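Collecting Cup Handling Demonstrations at Home with Hand-Held Grippers

Project report, Kirsty Merrick and Kamran Akbari
October 25, 2024

3. Method

Our earlier set, Clumby, was recorded on a bare lab table. A policy trained on it did well at the table and badly on anything soft. For this part of the project we recorded in a home, with paper cups on a bed. Sheets wrinkle and cups roll when touched, so the gripper has to come in at a different angle nearly every time.

We recorded 200 demonstrations. Cups were scattered by hand before each one, and we did not smooth the sheet in between.

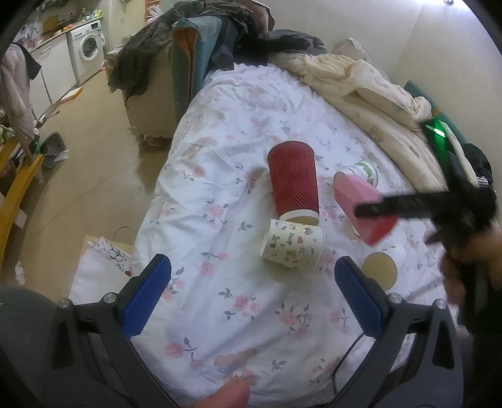 Figure 1. Cups on the bed with two grippers over the sheet, seen from the camera on one of them.

Each file was checked by the person who had not recorded it. We threw out 17 demonstrations, mostly for lost tracking when the camera came too close to the bedding. The rest were used for training without further editing.

3.1 Grasp labels

A grasp was labeled from the first image with both finger pads against the cup. This was easy for the stiff cups. Thin ones bend before they are held, and on those our labels differed by up to 18 images. We kept the later label in such cases.

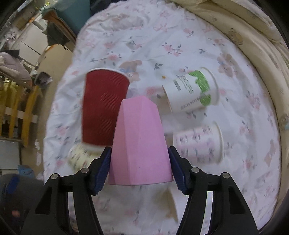

Figure 2. Pads against the sides of the pink faceted cup.

The faceted shape gave the most consistent labels of any cup in the set. Cups lying on their sides were harder, as one finger often pushed into the sheet first. We have not yet separated these two cases in the training data, and the results in Section 4 are for both together.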